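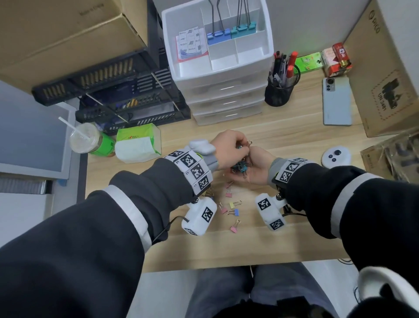 Should we order the robot arm first, or the wearable gear for recording people?

Order the wearable gear first and put the arm in next year's budget, unless you already have the recordings to train it on. The gear costs less, arrives sooner, and will tell you things about the task that may change which arm you want.

So that's the short version, and you may go back to your spreadsheet. The long version is about the spreadsheet, which in our case began life with one line in it. The line said "robot." It had a number next to it, and the number was wrong in the way that all such numbers are wrong, meaning that it was the price of a robot.

The quote from Tarnari was a perfectly good quote. It covered the arm, the controller and a gripper, and on page two it listed in small type what it did not cover. Page two was longer than page one. Mounting plate, safety review, training day, the cable that goes from the thing to the other thing. We added those in and the line grew, and then Berkay Türkmen, who keeps our equipment budget, asked what the arm was going to do on its first morning. We said small parts sorting. He asked who was going to show it how, and wrote "people" on the whiteboard, and underlined it.

That is how we ended up planning the whole purchase backward, starting from a desk.

The desk line

Most of us in this group think of a desk as free. It's there, it has a drawer unit on it, someone's coffee has left a ring. But if you plan to record hands at work for weeks on end, the desk is a piece of equipment and ought to have its own row. Ours came out at $530, covering a table from Bråten, a better chair and a lamp. The chair was the part that got argued over. I would like it noted that the people who argued against the chair were not the people who would be sitting in it.

Things to settle before you buy the table: how deep it has to be for someone to work with both forearms out and not knock the supplies along the back, where the cables go when the person stands up, and whether you want a bare surface or an ordinary cluttered one. We went for ordinary. A policy trained only on a spotless table may get a shock when it meets a phone and a pack of tissues, and clutter has the further advantage of costing nothing. It is the one row where we came in under budget.

The worn gear

This row needs the most care, and it's the one where vendors are most likely to say "kit." A kit is whatever was in the box on the day. Ask for a parts list. For each wrist, you want to know what is holding the marker bands on, what is sitting above the wrist, what is hanging below it, and which of those can be bought separately when it gets dropped. Uler would sell us single replacement straps. Another vendor would only sell us the entire set again, which we admired as a business model and declined.

Our spares row is $645. People wince at it. The wincing stops at the first broken strap, when you work out what a day of nobody recording costs, and then someone asks why the row isn't bigger.

Also budget for the dull side of wearing things. Sleeves bunch up. Bands slide. A jacket that is comfortable at nine is an oven by eleven, so if your setup wants a particular jacket, buy more than one and put laundry in the running costs. We forgot laundry completely. It was added in pencil. 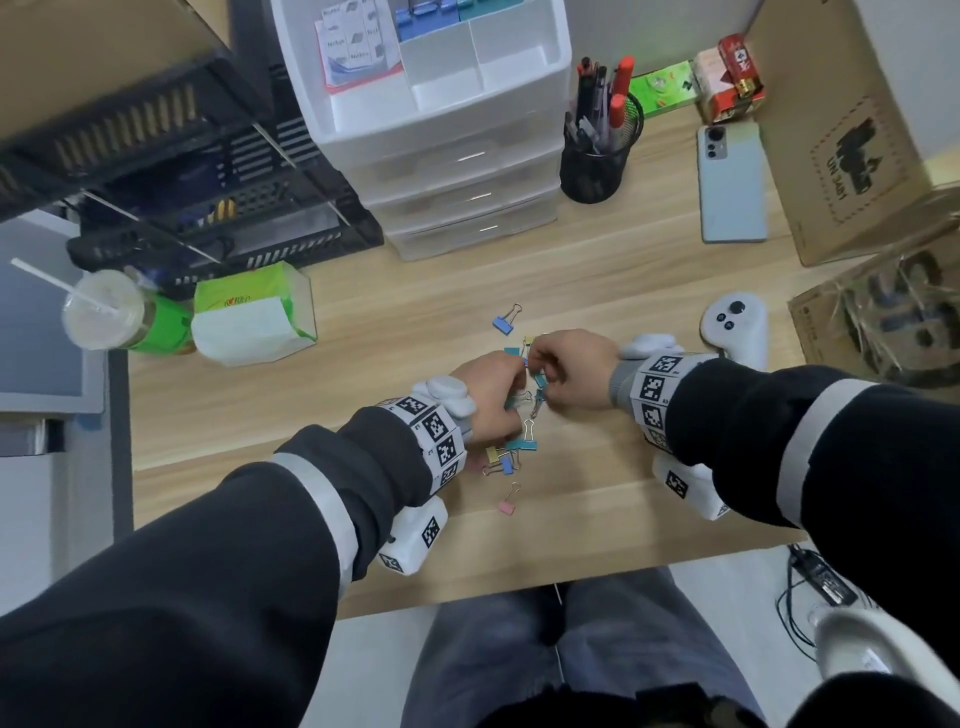

Binder clips on the desk, marker bands on both wrists.

The things being handled

Now for the cheapest row on the sheet, and the one we spent the longest meeting on. What should people pick up?

The engineering answer is your real parts. The budget answer is that our real parts are machined, expensive, and wanted by the customer. So for the first round we looked for something small, a bit fiddly, available in several colors, and sold by the box in any office supply store. Binder clips are a good fit. They have a body and two wire handles, the handles flip up or lie flat, and they tangle with each other like they mean it. If a person has to think for a second before picking one up, you can be fairly sure a gripper will too.

Buy more than one size. We'd have skipped this if Berkay hadn't asked the gripper question early: how wide does the thing open, and do we own anything that tests it? A larger clip in with the small ones does some of that work for pocket change. Get more than one color while you're at it, even if color isn't part of your task yet. It'll be part of someone's task by November, and you'd rather have the recordings than a meeting about the recordings.

The whole consumables row, with clips, storage drawers, pens, sticky notes and tape, was $242. I've seen this row left off plans entirely on the theory that the office has that stuff. The office does have that stuff. The office would also like it back. 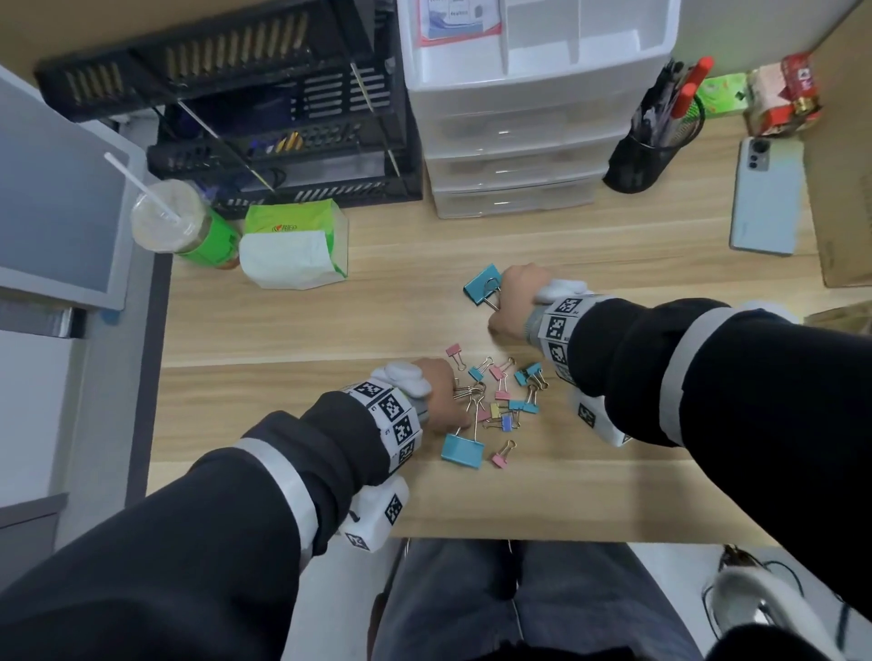
Storage deserves a word, too, as small items drift. Clips end up in pockets, under keyboards and, on one occasion, holding shut a bag of chips in the break room. Little drawers on the back of the desk keep the stock within reach and make the reset between takes much quicker, and reset time is a real cost that almost never shows up in a quote. Time a few resets with a kitchen timer before you decide how many hours of people to pay for. Ours took long enough that we moved money out of software and into hours.

Software, since I've mentioned it. Stilevero offered us a license by the seat and a license by the year, and the one by the year made sense only if we recorded for all 12 months, which we won't. Ask every vendor what happens to your data on the day the license lapses. One of them paused for so long that we thought the call had dropped.

And then the arm

It's still on the sheet. It has moved from row one to the bottom, and it now has a question mark in the gripper column, which I consider progress. Watching people do the task made it plain how much of the job was two hands helping each other: one holding, one pulling loose. We had priced a single arm. Whether we now price two, or one arm and some kind of clever fixture, is a matter for the next planning round, and I'm told feelings are running high.

If your own request is due with ours, the cutoff for this cycle is May 17, 2026. Send the sheet and the parts lists together, with page two of any quote attached. Berkay reads page two first. Rows that say only "robot" will be returned to you with a note, and he has nice handwriting, so it doesn't sting as much as you'd think.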